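About Bredico

Bredico is a storage and workspace rental company in Breklow. We started with one building on Savska Street and 7 tenants. Most of them were small trades that had outgrown a garage and did not need a full warehouse. We now rent out 60 units in two buildings, from single lockups to open bays with room for benches and shelving.

The Savska building is the older of the two. It was put up as a packing hall and stood unused for a while before we bought it. We replaced the wiring, the doors and the drains in the first year and have worked through the rest as units came free. The second building, Zamani Yard, opened in March and adds over 2,000 square feet of shared loading space. 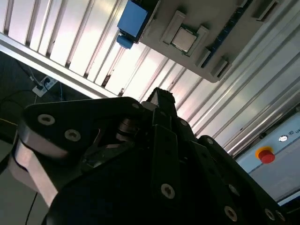 Our bays are let as plain shells. Tenants bring their own benches, racks and tools, and we look after the building itself. Overhead there are white ribbed metal panels with a wide white beam, and we ask that nothing be hung from either one without checking with the office first. Walls may be drilled for shelving up to head height. If you need extra outlets, we arrange the electrician and add the cost to your first bill.

Rent covers water, trash pickup and use of the loading area. Power is metered by unit. Leases run month to month after the first 60 days.

The office is at 376 Savska Street, by the main gate. Call ahead if you want to see a bay, as we may be over at Zamani Yard.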